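Ekrem Toprak had been engaged to the same woman for 14 years, and on Wednesday she asked him to name a date.

He said February. He then went down to the basement in Sleiman Street to think about February, which he did badly, walking up and down the scuffed concrete.

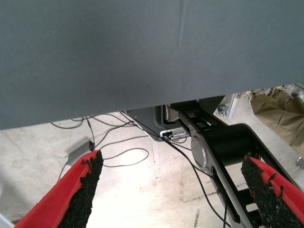 The Gray

His father's wedding suit still fit, if he didn't breathe. A new one from Sandow cost 774, and gray was gray. 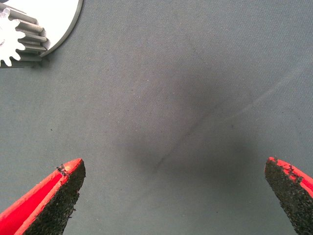
Müzeyyen Kaplan wanted to know which February. Ekrem said he'd assumed that was a separate question. She wrote the coming one on the calendar in pen, and went to call her mother.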